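双臂工作台软件组例会纪要

日期：2023年3月15日
地点：二层小会议室，Sena Ametepe远程接入
主持：Fatima Nkosi
记录：Arvid Strand
出席：Fatima Nkosi、Mawuli Tsikata、Sena Ametepe、Dirk Thiele、Arvid Strand
缺席：无

本纪要沿用项目内部名称：Tolum为双臂控制程序，Grakier为感知模块，Fiadzo为运动规划模块，Kallia为日志记录和回放工具。

一、上次会议遗留事项

1. Tolum急停恢复后关节目标值跳变。Dirk已修复并合入主干。原因是恢复流程沿用了急停之前缓存的目标值，控制器重新使能时会立刻追这个旧目标。修改后，恢复时先读取当前关节位置作为目标，再等待上层下发新轨迹。Mawuli要求把手动拖动后再恢复的情形也补进测试，Dirk同意。本项在测试补齐后关闭。

2. 夹爪开度的单位不统一。Tolum内部用米，Grakier的抓取建议用毫米，目前在中间转换层乘一个系数。上次决定统一为米。Sena已改完Grakier的输出，但离线脚本还有旧写法。Arvid负责清理脚本，清理完之后再删转换层。会上再次确认，转换层删除之前任何人不要改系数。

3. 操作台界面在网络中断后仍显示“已连接”。未处理，顺延。Arvid说明原因在于界面只在建立连接时刷新状态，没有心跳检查。预计改动不大，排在配置文件调整之后。

4. 标定文件的命名。Sena已写好说明，放在仓库的文档目录里。Dirk提出说明里没有写左右臂对调时应当怎样命名，Sena会补一段。

二、Tolum控制程序

Dirk汇报控制循环的情况。

上周把日志写盘从控制线程里拿了出去，改由单独线程从环形缓冲区读取。改动之后，控制循环的偶发超时明显减少，但仍然存在。目前记录到的最长一次延迟是11毫秒，发生在两只机械臂同时启动轨迹的时候。Dirk初步判断是轨迹插值器初始化时分配内存造成的，两臂同时启动就会碰在一起。

Mawuli问能不能简单地把两臂的启动错开一个周期。Dirk认为可以作为临时手段，但双臂协同搬运的时候要求同步起步，错开之后上层还要补偿，容易留下别的问题。他倾向于把插值器改成预分配，程序启动时就把缓冲区建好，运行中只做填充。

Fatima问预分配之后轨迹点数的上限怎么定。Dirk答复：Fiadzo下发的轨迹长度有限，可以按目前最长的轨迹再留一倍余量，超出时拒绝接收并返回错误码。Mawuli补充，拒绝接收这件事规划侧必须知道，现在Fiadzo不检查返回值，发出去就当作已经接受。这一条并入第四项讨论。

决定：
插值器改为预分配，由Dirk实施。
不采用错开启动的临时办法。
超长轨迹一律拒绝，不做截断。

关于速度限制。目前速度限制在三个地方各写了一份：Tolum的安全参数、Fiadzo的规划参数，以及操作界面的滑块上限。三份数值没有联动，上个月已经出现过规划按较高速度计算、执行时被控制器压低的情况，轨迹时间因此对不上。Arvid建议以Tolum的安全参数为唯一来源，其他两处在启动时读取。Dirk同意，并提出读取失败时Fiadzo不应使用默认值，应当直接退出。Mawuli起初担心离线规划时没有Tolum可读，讨论后定为离线模式下从导出的参数文件读取，在线模式下必须从Tolum读取。

关于模式切换。手动引导和自动执行之间的切换目前只在界面层做了限制，命令行工具可以绕过。Fatima要求把限制放到Tolum内部，由状态机统一判断，界面和命令行只负责发请求。Dirk表示状态机里已经有相应状态，缺的是转移条件。讨论中列出的转移条件如下：
从手动引导进入自动执行前，两臂必须静止，并且没有未清除的故障。
从自动执行进入手动引导时，当前轨迹先受控减速停止，然后才放开关节。
任何一只臂处于故障状态时，另一只臂不得单独进入自动执行，维护模式除外。
维护模式需要在本地操作台上确认，远程请求不予接受。

Sena问维护模式下感知模块是否照常运行。答复是照常运行，只是Fiadzo不接受新的规划请求。

三、Grakier感知模块

Sena汇报。

（一）透明托盘

亚克力托盘的位姿估计仍是目前误差最大的一项。深度图在托盘面上大片缺失，剩下的深度值有一部分来自托盘下面的木桌面，拟合出来的平面会偏低。托盘倾斜放置的时候问题更明显，远侧一角经常被当成桌面的一部分。

Sena试了两种做法。第一种是用彩色图提取托盘边缘，再用已知尺寸反算位姿。这种做法在边缘完整时结果较好，托盘上有盒子遮挡时就不稳定。第二种是先识别托盘上的盒子，用盒子底面推出托盘平面。这种做法依赖盒子平放，盒子叠放或者倒下时会出错。

Mawuli建议两种结果都保留，各自带一个置信度，由规划侧选择。Sena不赞成把选择交给规划侧，理由是规划侧看不到图像，只能比较两个数值，而这两个置信度目前并不在同一尺度上。Fatima同意Sena的意见，要求Grakier对外只给出一个位姿，同时给出一个“可用”或“不可用”的标志。内部怎么融合由Sena决定。

Dirk问在托盘边上贴标记是否可行。Sena说可行，贴标记后问题基本消失，但项目要求托盘不做改动，所以标记只用于采集对照数据，不进入正式流程。对照数据的采集办法：贴标记拍一组，取下标记后托盘不动再拍一组，用第一组的位姿作为第二组的参考值。Arvid提醒取标记时托盘可能被碰动，应当在取下前后各记录一次桌面以外的固定点，用来判断相机有没有动，托盘本身则用夹具压住。Sena采纳。

（二）盒子识别

彩色小盒目前按颜色和外形识别，朝向由印刷面判断。主要问题在于相同颜色的盒子紧挨着时会被合并成一个。Sena已把分割之后的尺寸检查加上，合并出来的目标如果长边超过单个盒子的尺寸，就重新分割。重新分割后仍不合格的，标为不可抓取，不再强行给出抓取点。

侧倒的盒子可以识别，但抓取建议仍按直立姿态给出，夹爪会从偏高的位置合拢。Sena准备在输出里增加一个姿态类别字段，规划侧据此选择接近方向。Mawuli要求字段先定下来再写代码，当场定为枚举值，取值有直立、侧倒、叠放、未知四种。叠放指下方还有别的盒子支撑，此时只允许从上方接近。

（三）植物类物体

桌面上的绿植目前没有专门类别，点云比较散，会在障碍物地图里留下许多孤立的小块。有时滤波把它们全部去掉，规划器就认为那里没有东西。Sena提出对绿植区域不做孤立点滤波，直接取外包围盒并向外扩一圈。Mawuli认为外扩之后桌面的可用空间会减少，近处的盒子可能变得不可达，但可以接受，安全余量优先。先按此执行，扩多少由配置给出，不写死在代码里。

（四）腕部相机

腕部相机在手臂运动时图像有拖影，Grakier仍然拿这些图像更新目标位姿，结果位姿来回跳。Sena建议只在手臂静止或低速时使用腕部图像，运动中只依赖固定视角。Dirk可以从Tolum提供一个末端速度的话题，随图像时间戳对齐后由Grakier判断。

Mawuli问能否缩短曝光。Sena答复已经试过，室内顶灯较亮的区域没有问题，手臂自身遮住光线时图像偏暗，识别率下降。曝光时间先不动，靠速度判断来筛选。速度阈值放在配置中，初值由Sena在实际测试后填写。

腕部视野里常出现桌面以外的人和杂物。目前靠工作区裁剪去掉，裁剪用的是相机在世界坐标系下的位姿，时间戳不准时裁剪框会偏，背景会漏进来。Sena认为时间同步解决之后裁剪问题会随之减轻，见第五项。

四、Fiadzo规划模块

Mawuli汇报。

（一）双臂共用区域

两臂在桌面中部的可达范围重叠。现行做法是整个中部作为一个互斥区，一只臂进入后另一只必须等待。这样做安全，但等待时间长，在托盘附近连续取放时另一只臂大部分时间停着。

Mawuli提出按轨迹段加锁：规划时把每条轨迹扫过的空间切成小段，执行到某一段之前先申请该段的空间，离开之后释放。讨论集中在死锁上。Dirk举例，两只臂各自占住对方下一步要用的空间，都不释放，就会互相等待。Mawuli的处理办法是申请时一次拿到从当前位置到下一个安全停靠点之间的全部空间，拿不到就停在原停靠点，中途不允许再申请。Dirk认为这个办法可行，条件是每个停靠点本身不落在对方可能经过的空间里。

停靠点怎么选，会上没有定论。Mawuli先用桌面两侧各自基座附近的位置做停靠点，跑通之后再考虑在靠近中部的地方增加。Fatima要求在新方案通过回归之前，互斥区的老方案保留，通过配置切换，默认用老方案。

（二）返回值检查

如第二项所述，Fiadzo下发轨迹后不检查Tolum的返回值。Mawuli承认是遗漏，会补上。具体处理：
返回“超长”时，把轨迹拆成两段重新下发，拆分点必须选在停靠点。
返回“状态不允许”时，不重试，向上层报告。
返回“忙”时，等待后重试，次数有限，超过后向上层报告。
没有返回时，按通信故障处理，停止下发并请求Tolum受控停止。

Sena问第一种情况找不到停靠点可拆怎么办。Mawuli说那就规划失败，由任务层换一个目标或者换一只臂。

（三）规划失败的原因码

现在所有失败都返回同一个值，任务层没法区分。会上决定增加原因码，至少区分以下几种：起点处于碰撞中、目标处于碰撞中、逆解不存在、搜索超时、感知数据过期、参数不一致。Arvid要求原因码写入日志时附带当时使用的障碍物地图编号，方便回放时找到对应的地图。Mawuli同意。

起点处于碰撞中这一种出现得最多，大部分是手臂刚放下盒子、夹爪还贴着盒子，而障碍物地图已经把盒子加进去了。Mawuli打算在放置动作完成后的退出阶段，允许夹爪和刚放下的物体接触，退出到一定距离后恢复正常检查。Dirk要求这个豁免只针对一个物体，并且只在退出轨迹上有效，不得做成全局开关。记入设计要求。

（四）线缆

末端附近的线缆在规划模型里没有体现。手腕连续朝一个方向转动之后线缆会绷紧。完整建模暂时不做，Mawuli先对手腕累计转角加限制，超过时优先选择回转的那组逆解。限制值由Dirk测出后提供。

五、时间同步

本项由Dirk和Sena共同提出。

控制主机和感知主机各有时钟，目前靠系统自带的网络对时，偏差会缓慢变化。图像时间戳取自感知主机收到图像的时刻，关节数据时间戳取自控制主机，两者相减得到的延迟有时是负数。

讨论结果如下。
两台主机改用同一个本地时间源，由控制主机提供，不再各自连外网对时。
图像时间戳改用相机自身的曝光时刻，相机时钟与主机时钟的换算关系由Grakier持续估计。
Kallia在记录时同时保存原始时间戳和换算后的时间戳，回放时可以选择其中一种。
对时偏差超过门限时，Tolum给出告警但不停机；Fiadzo在偏差告警期间不接受依赖腕部图像的规划请求。

Arvid问老日志没有原始时间戳怎么办。Sena建议老日志只用于功能回归，不再用于精度评估。无异议。

六、Kallia日志与回放

Arvid汇报。

（一）告警刷屏

上周整夜运行的日志里，有超过2310条重复告警，内容都是同一个相机的换算关系未收敛。有用的信息被淹没。Arvid已加入合并功能：相同来源、相同内容的告警在一段时间内只显示首条和末条，中间的只记次数。原始日志文件不受影响，仍完整保存。Dirk要求安全相关的告警不合并。Arvid会按告警等级区分，最高等级不合并。

（二）回放顺序

回放时多个话题按各自文件的顺序送出，跨话题的先后关系没有保证。结果是同一段日志回放两次，Fiadzo给出的规划可能不一样。改为按时间戳全局排序后送出，并提供单步模式，每送出一条消息等待所有订阅方处理完毕再送下一条。单步模式比较慢，只用于查问题，日常回归用普通模式加全局排序。

（三）界面

Mawuli提出希望在时间轴上同时看到两臂的锁占用情况。Arvid说数据已有，需要增加一种显示条。Fatima认为对排查死锁有用，优先级提前，排在心跳检查之后。

（四）存储

腕部图像占用空间最大。讨论是否只保存识别结果。Sena反对，认为识别程序还在改，没有原始图像就无法重跑。最后定为原始图像保留，在两只臂都静止的时段降低保存频率。降频由Kallia根据Tolum发布的运动状态自动进行，恢复运动时立即恢复原频率。

日志里如有现场人员进入画面的，按实验室现有规定办理，对外提供前需经Fatima审核。

七、回归测试

Arvid把近期的日志整理成318段回放用例，覆盖取盒、放盒、托盘附近避让、双臂交替以及急停恢复。最近一次全量回归中有24段未通过。各段原因初步归类，由对应的人确认：

托盘平面偏低导致放置高度错误，归Grakier，Sena确认。
起点碰撞误报，归Fiadzo，Mawuli确认。
回放顺序不一致造成的结果差异，归Kallia，Arvid自己处理，全局排序合入后重跑。
参数文件版本和日志不匹配，归测试本身，需要把日志当时的参数一并打包。

Fatima要求未通过的用例不得直接从清单里删除，确属用例错误的要写明理由并经另一人确认。另外，主干合入前必须跑一遍缩减版回归，缩减版的用例由四个模块各自挑选，Arvid汇总。

Dirk提出目前的回归全部在仿真或者回放中进行，控制周期的问题反映不出来。建议每次准备发布前在实机上跑固定流程，记录循环延迟。流程内容暂定为：回零、单臂取放、双臂同时启动、急停、恢复、手动引导后恢复。Dirk写成脚本，执行时现场至少有一人在急停按钮旁。

八、配置文件

现有配置分散在各模块目录里，同一参数可能出现多次。除第二项提到的速度限制以外，还有桌面尺寸、工作区边界、夹爪最大开度等。

决定建立统一的配置目录，按“硬件”“安全”“感知”“规划”分文件。安全文件的修改必须由Dirk和另一人共同确认，其余由模块负责人确认。程序启动时把实际生效的全部配置写入日志开头，并计算校验值，各模块启动后互相比对校验值，不一致时拒绝进入自动执行。

Mawuli问调试时频繁改参数会不会很麻烦。Arvid的意见是允许在调试模式下覆盖，但覆盖的内容要在界面上显示，并写进日志。调试模式下产生的日志不得进入回归用例。通过。

九、版本安排

下一个正式版本定在6月。范围包括插值器预分配、模式切换限制、返回值检查与原因码、时间同步、统一配置。按轨迹段加锁视进展而定，赶不上就推到再下一版，不为它推迟发布。透明托盘位姿融合要求有可用标志，精度目标另行讨论。

接口冻结早于发布。冻结后消息字段只能增加，不能改名或删除。姿态类别字段和原因码需要在冻结前合入。

十、待办

Dirk Thiele：插值器预分配；状态机转移条件；急停恢复测试补充；末端速度话题；实机流程脚本；手腕转角限制值。
Sena Ametepe：托盘位姿融合和可用标志；姿态类别字段；绿植区域外扩；腕部图像速度筛选；相机时间换算；标定文件说明补充。
Mawuli Tsikata：返回值检查；失败原因码；退出阶段接触豁免；按轨迹段加锁的初版。
Arvid Strand：离线脚本单位清理；告警合并的等级区分；全局排序和单步模式；界面心跳检查；锁占用显示；缩减版回归汇总；统一配置目录。
Fatima Nkosi：与项目方确认托盘不作改动的要求是否也包括底面；版本范围说明。

十一、附图及会后提问
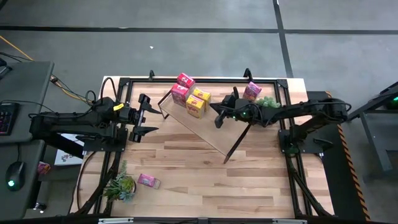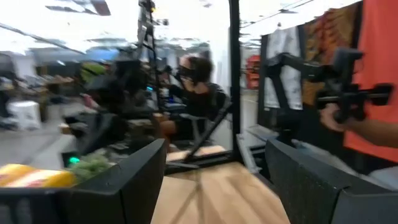
Sena Ametepe会后来信询问：统一配置启用后，如果只重启Grakier而不重启其他模块，校验值由谁来比对？

Dirk Thiele答复：由Tolum比对。各模块启动时都向Tolum上报校验值，Tolum保留一份当前记录。Grakier重启后上报的新值若与记录不同，Tolum撤销自动执行许可，正在执行的轨迹受控停止，等所有模块的校验值一致后再由操作员重新申请。Grakier重启期间没有校验值，按不一致处理。此项补入第八项的设计说明，由Arvid更新。

纪要发送：全体出席人员。更正意见请直接回复Arvid Strand。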